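**The Haberkorn** is a family-run restaurant and banquet house in the town of Gedlow, known in the area for its wedding suppers, its anniversary lunches and a potato dumpling that regulars will drive a long way to eat. It stands on Betska Street, across from the old grain office, and has stayed in the same family since it opened as a lunch counter with 40 seats.

## History

The counter was started by Eirini Sotiropoulos, who cooked, took the orders and, by most accounts, sat down with her guests whenever the kitchen was quiet. Word got around, as it does in a small town, and before long people were asking her to cook for christenings and retirement parties. She bought the shop next door, took out the wall between the two and had a proper dance floor laid – a maple one, still in use and still waxed every September. 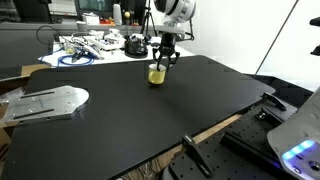
*A yellow mug with a cream-colored rim on a black tabletop, with a two-finger gripper lowered into it.*

Her niece, Citlali Varela, took over the kitchen later on and brought in the long Sunday menu, along with the custom of sending every couple home with a loaf of seeded bread.

## Rooms and service

There are 2 private rooms. The larger, the Ernum Room, seats 70 for dinner and opens onto a walled garden where drinks are served in warm weather. The smaller one has a fireplace and is mostly booked for family lunches and, now and then, a card club.

Banquets are served family style, in big bowls passed from hand to hand, though plated dinners can be arranged ahead of time. The kitchen keeps a handwritten guest book of favorite dishes, now at 1,472 entries, and cooks still leaf through it when an old customer calls to plan a party.

## See also

- Gedlow
- Betska Street
- Banquet hall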